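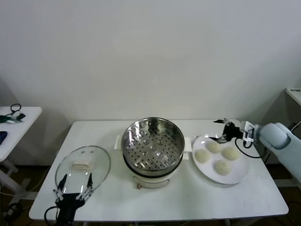
Figure 10.1 Glass lid, electric steamer and a plate with four balls of dough

Food Science > Part Three > Moist Heat > Chapter 10

Contents Previous Next Glossary Index

Chapter 10. Steam as a Cooking Medium

Water boils at 100 °C at sea level, and the vapour above it is at the same temperature. Steam nevertheless heats food much faster than dry air at 100 °C. The difference lies in the latent heat of vaporisation. When steam meets a cooler surface it condenses, and each kilogram that does so gives up 2,257 kJ. Cooling the resulting water by ten degrees releases a further 42 kJ, a small sum by comparison.

Condensation is fastest at the start of cooking, when the food is coldest. As the surface warms, the rate falls, and the limit is then set by how quickly heat travels inwards. Dough conducts heat poorly - its gas cells act as insulation - so the size of the piece matters more than the power of the heater once the vessel is full of steam. 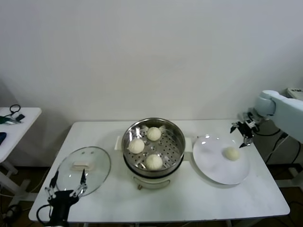
A perforated tray holds the food above the water and lets vapour pass between the pieces. Crowding reduces this flow. The lid keeps vapour in and air out, and a small vent prevents pressure from building. Any air left in the vessel lowers the temperature of the mixture and forms a thin layer at the food surface, which slows condensation.

Starch in wheat dough begins to gelatinise near 60 °C, and the gluten sets at a somewhat higher temperature. Because the surface stays moist and does not rise above 100 °C, no brown crust forms. Section 10.2 deals with these changes and Section 10.4 with the loss of soluble vitamins.

Cooking times are given from the moment steam first leaves the vent. In the Drondness trials, buns of equal mass were steamed for 10, 13, 15 and 17 minutes and then cut to inspect the crumb.

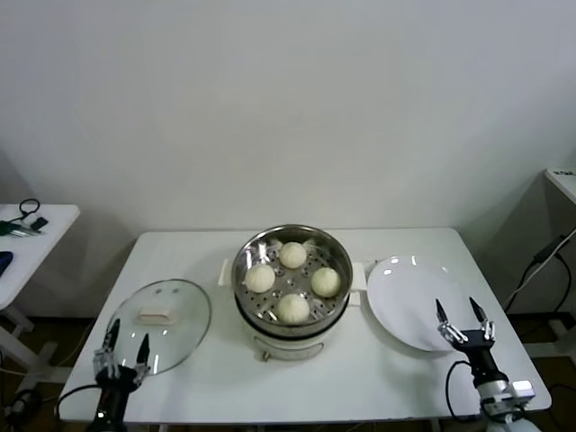

Ebony Treloar objected that time alone was a poor guide, and that the trials should have recorded the temperature at the centre of each bun. Her method is set out in Section 10.3 and is used for the remaining exercises.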